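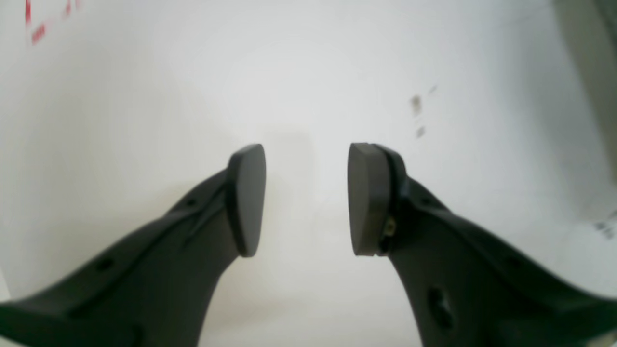

When should I run the spindown calibration on my trainer?

After the first ten minutes of your first ride, and again any time you move the trainer to another room or change the rear cassette.

4. First Ride and Calibration

Your Hiluvness trainer is bolted together, the bike is on, and now you get to ride it! This section takes you from plugging in the power cord to finishing your first set of intervals. Set aside an hour and have a full bottle within reach.

4.1 Before you pedal

1. Check that the quick-release lever or thru-axle is closed all the way. Grab the saddle and rock the bike side to side. The frame may flex a little, but the axle should not click.
2. Shift through every gear by hand. If the chain hesitates on the smallest cog, add the thin spacer from the Prisov adapter bag and start again at step 1.
3. Plug the cord into the trainer first and the wall second. The light on the left leg blinks blue.
4. Open the Lamton app and tap Add Trainer. When the light turns solid, you're paired.

NOTE: The trainer talks to one app at a time over Bluetooth. If it doesn't show up, close any other riding app on your phone, tablet and watch (the watch is the one people forget).

CAUTION: Keep children and pets away from the flywheel. It goes on spinning after you stop pedaling.

4.2 Spindown calibration
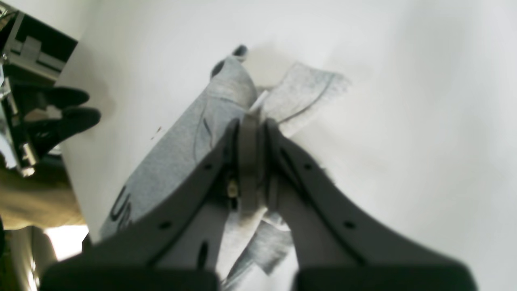

Figure 2. Gripper, both fingers angled in toward the center.

1. Warm up for ten minutes at an easy pace. The belt and bearings need to reach riding temperature.
2. In the app, choose Trainer > Calibrate.
3. Speed up until the bar on the screen turns green, then stop pedaling and let the flywheel coast. Leave the brakes alone.
4. Wait for the result. Error 28 means the flywheel slowed too soon, usually from a rubbing brake pad. Free the pad and repeat from step 3.
5. Tap Save.

Older units ship with firmware 626, and these ask for calibration twice in a row. Do both, then update when the app offers it. The newer firmware is much smoother on low-cadence climbs and well worth the wait.

4.3 Your first workout

Choose Tuominen Starter from the workout list. We love this one! It's short, it gives you a real feel for erg mode, and your legs will still work tomorrow.

1. Spin easy for five minutes.
2. Ride the first block at 200 watts, or tap the minus key until the effort feels steady and you can talk in short sentences.
3. Let your cadence settle before each change. In erg mode the trainer sets the resistance for you, so stay in one gear and keep turning the pedals.
4. Finish with five minutes of easy spinning.

CAUTION: The resistance unit can reach 800 watts in a sprint, and its housing gets hot. Let it cool before you fold the legs.

4.4 Sweat, fans and cleanup
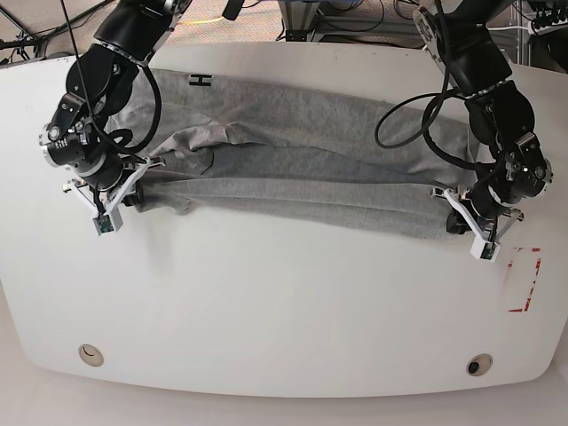

Indoor riding makes you sweat far more than the same effort outside, and salt is hard on headset bearings and stem bolts. Point a fan at your chest and put a mat under the whole setup. You'll also want cloth over the top tube. An old gray sweatshirt is perfect: gather it into a long band of several layers, like the gray cloth held by its ends over the white table, and lay it from the stem back to the seatpost. Wash it after every couple of rides. Wipe the bars and the trainer legs with a damp rag, and skip the spray cleaners near the power socket.

Check the axle again after your third ride and once a month from then on. If you put the trainer away for the summer, recalibrate when it comes back out in September.

Manual revised Aug 12, 2022

Home Trainers Manuals Firmware Spare Parts Contact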